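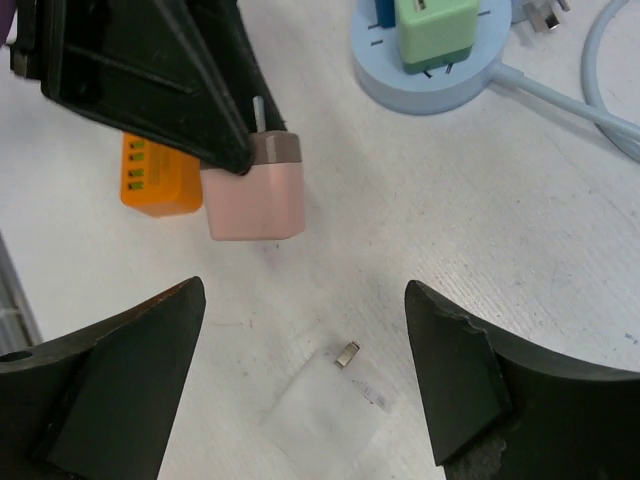 Suche: Suchbegriff eingeben

Netzteile sortieren: was behalten, was weg?
Drucken | Per E-Mail senden

kabelkiste_nord schrieb:
Ich räume gerade die Schublade mit den Steckernetzteilen aus. Auf dem Tisch liegt alles durcheinander, darunter ein rosa Würfel und ein halbtransparentes Teil mit einem flachen Metallstift. Bestand vor dem Aussortieren: 19 Stück, Geräte dazu im Haushalt: 8. Ich suche ein Kriterium, nach dem ich entscheiden kann, ohne jedes einzeln durchzumessen. Der Aufdruck ist bei dem transparenten hellgrau auf milchig und mit bloßem Auge kaum zu entziffern.

Mỹ Mai schrieb:
Nach Ausgang trennen, nicht nach Gerät. Erster Haufen USB-A, zweiter USB-C, dritter alles mit fest angeschlossenem Kabel und Hohlstecker. Beim dritten Haufen zählen Spannung, Polarität und Stromstärke, und die müssen auf dem Typenschild stehen. Was nicht lesbar ist, kommt weg.
Für den blassen Aufdruck: Taschenlampe flach von der Seite, Handykamera, Kontrast hochziehen. Geht bei fast allen.

ohmchen schrieb:
Flache Stifte heißt vermutlich Typ A, also Nordamerika oder Japan. Bitte auf den Eingangsbereich achten. Steht da 100–240 V, 50/60 Hz, reicht ein mechanischer Reiseadapter. Steht da nur 120 V, gehört es nicht an eine deutsche Steckdose, auch nicht kurz zum Testen.

kabelkiste_nord schrieb:
Mit Taschenlampe ging es. 100–240 V am Eingang, am Ausgang 5 V / 1 A. Ein Prüfzeichen erkenne ich auch, bin mir aber nicht sicher, welches.

Makis Mitsotakis-Vlachou schrieb:
5 V / 1 A würde ich unabhängig vom Stecker entsorgen. Ein aktuelles Telefon lädt daran die halbe Nacht. Ich habe bei mir auf 4 Netzteile reduziert, davon ein Mehrfachlader am Schreibtisch, und vermisse nichts.

ohmchen schrieb:
@Makis: Sehe ich anders. Für Fahrradlicht, Kopfhörer und E-Reader ist 1 A völlig ausreichend. Manche Billiggeräte mit USB-C-Buchse haben die Widerstände an CC1/CC2 nicht verbaut und laden an einem reinen USB-C-Lader überhaupt nicht. Dafür braucht man USB-A. Zwei davon sollte man behalten.

Makis Mitsotakis-Vlachou schrieb:
Mein Mehrfachlader hat USB-A-Buchsen. Damit ist das Argument erledigt.

ohmchen schrieb:
Am Schreibtisch ja. Auf Reisen trägst du den nicht mit.

Makis Mitsotakis-Vlachou schrieb:
Doch. Wiegt rund 200 g.

Mỹ Mai schrieb:
Bitte beim Thema bleiben. Zur Lagerung: keine Kabel um das Netzteil wickeln, der Knickschutz am Gehäuseaustritt leidet zuerst. Stecker getrennt von den Leitungen in flache Fächer, Stifte nach unten. Ich nehme die Einsätze von Lelura, die mit 6 Fächern, passen in eine normale Schublade. Beschriftung auf Gewebeband, z. B. "5V 2A USB-A". Gerätename nur bei Hohlstecker.

schubfach schrieb:
Einsätze von Davorard tun es auch und sind etwas tiefer. Bei würfelförmigen Netzteilen ist das relevant, sonst schließt die Schublade nicht. Vorher die lichte Höhe messen.

kabelkiste_nord schrieb:
Lichte Höhe ist 52 mm. Der rosa Würfel passt liegend.
Frage zum Rosa: Das hat mal jemand bei Kodambridge als Beigabe bekommen, Herkunft sonst unbekannt. Behalten?

ohmchen schrieb:
Hersteller und Typenbezeichnung auf dem Gehäuse? CE-Zeichen? Fehlt beides, weg damit. Bei Beigaben ist der Abstand zwischen Primär- und Sekundärseite gern zu klein, das sieht man von außen nicht. Die Farbe sagt darüber nichts aus.

kabelkiste_nord schrieb:
CE ja, Typenbezeichnung ja, Hersteller nein.

ohmchen schrieb:
Dann weg.

Makis Mitsotakis-Vlachou schrieb:
Ausnahmsweise Zustimmung.

schubfach schrieb:
Entsorgung: Kleingeräte unter 25 cm Kantenlänge nehmen größere Elektromärkte kostenlos an, ansonsten Wertstoffhof. Nicht in den Hausmüll und nicht in die gelbe Tonne. Lose Ladekabel ebenfalls zum Elektroschrott.

kabelkiste_nord schrieb:
Zwischenstand: Haufen nach Ausgang gebildet, 6 kommen weg, der rosa Würfel ist dabei. Das transparente bleibt vorerst, mit Reiseadapter im Koffer. Bei den Hohlsteckern fehlt mir noch die Zuordnung für ein 12-V-Teil, Innendurchmesser 2,1 oder 2,5 mm, mit dem Lineal nicht zu unterscheiden.

Mỹ Mai schrieb:
Bohrerschaft mit 2,4 mm als Lehre nehmen, natürlich bei gezogenem Netzteil. Passt er hinein, ist es 2,5. Passt er nicht, ist es 2,1.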